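From: the Wednesday-night half of the Sirncombe sim team
To: sirncombe-robotics list
Date: Tuesday, September 26, 2023
Subject: Re: [sirncombe-robotics] door room, and are we dropping Dorano?

> Hi all, I missed the last two meetings and I'm trying to catch up from
> the wiki, which still talks about March. Three things. Is the door task
> still worth points this year or did Cidalel take it out? Which room are
> we all supposed to be loading? And are we dropping Dorano? I have the
> new version on my laptop and the arms sag when I hit play. I don't want
> to spend a weekend on something we're about to throw away.

Taking these out of order, sorry!

Room first. Everybody should be on the one with the orange floor and the big double-handled door. If you open yours and get the old gray hallway, you're on last season's branch, so pull again and delete the cache folder (the whole folder, please, I lost an evening by deleting half of it). I parked our two-armed robot in it last night with both arms up and the near gripper open, and that's the pose I'd like us all to start from so we can compare runs.
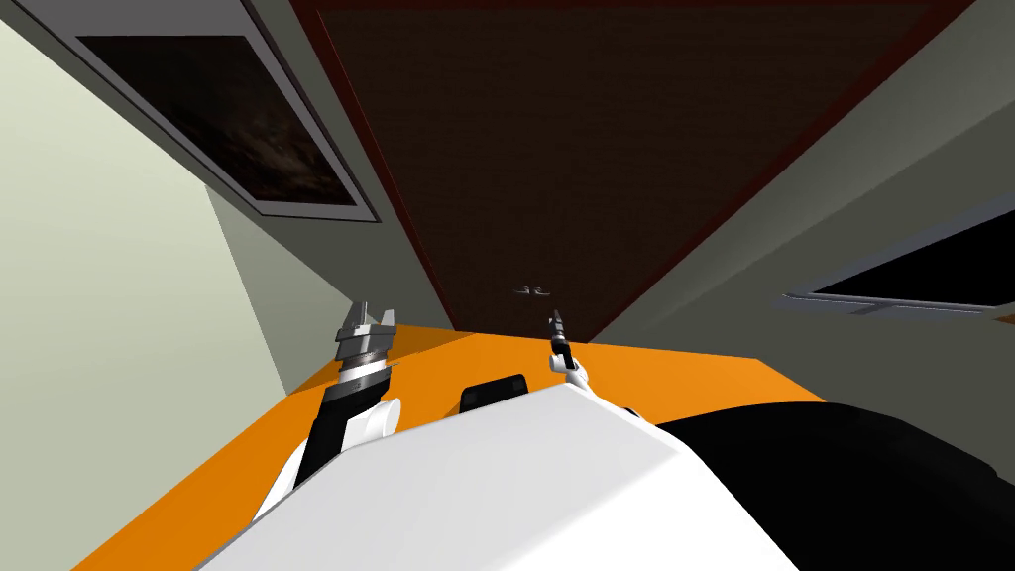

Start pose in the new room, seen over the robot's white shell, with the door behind.

The door task is in. Cidalel put out the scoring sheet and the season is 500 points total, of which the door is 106. That's a bigger slice than last year and I think we'd be nuts to skip it. You get partial credit for touching a handle, more for turning it, and the rest for getting the door open far enough to drive through. Last season we touched the handle a lot. Touching handles was kind of our whole brand. So I would love to see us turn one.

Now the sag. No, we aren't dropping Dorano. What you're seeing is the gravity compensation flag, which the new version leaves off unless you ask for it. There's a line for it in the arm config, right under the joint limits, and once you switch it on the arms hold still. I've pushed that change to our branch so you may not have to do anything except pull. If they still droop after that, write back with your version number and I'll look at it after work. A couple of people asked about moving to Arancibia instead, and I did try it for a week, and it's very pretty, but our contact settings don't carry over and I am not redoing those by hand in the middle of a season. Ask me again in the spring!

On the grippers themselves, I rewrote the open/close command so it takes a width and not a percentage. The old way drove me up the wall, because 50 percent meant something different on each arm and you had to remember which one you were talking to. If you have scripts that call the old version they'll keep working for now and print a complaint.
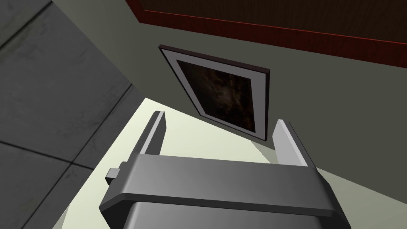
My other project has been the wrist camera views, and this one is for whoever is writing the approach code. I'd been doing everything from the body view, where the far arm looks tiny, and I'd line things up and be off every time. Looking from right behind the gripper is so much easier to think about, once your head gets used to everything being tilted. It also gave me an idea for a test. From there the framed picture on the wall shows up just past the fingertips, with the wide pale mat making a nice border around that murky dark art, so I'd like to use it as an aiming target. Put the picture in the gap between the fingers, save the arm angles, move away, come back and see how far off you are. It's boring, and it'll tell us if the arm code repeats before anybody goes near a handle.

I ran a first version of that test with the old controller and got 11 decent returns before it wandered off and I had to reset. The log is in the shared folder under run 414. Please don't read too much into it, I changed the step size halfway through like a dope and didn't write down when.

Stuff I could use help with, if you've got an hour:

The reset script leaves the arms wherever they were and only puts the base back. It should do both.

Somebody who likes spreadsheets could turn the scoring sheet into something we can fill in as we go.

The wiki. It's bad, you're right, and I've been ignoring it. If you're catching up anyway, would you fix the pages as you hit them? You'll spot what's wrong way faster than I will.

I'll be in the lab room at the usual time and staying late if the building lets me. Bring a laptop with the new version already installed, the wifi in there is miserable and the download is huge. If you can't make it, I'll leave the call open and you can heckle from home.

Oh, and whoever has the good HDMI cable, please bring it back.

--
Sirncombe robotics list. Reply goes to everyone, so check before you hit send.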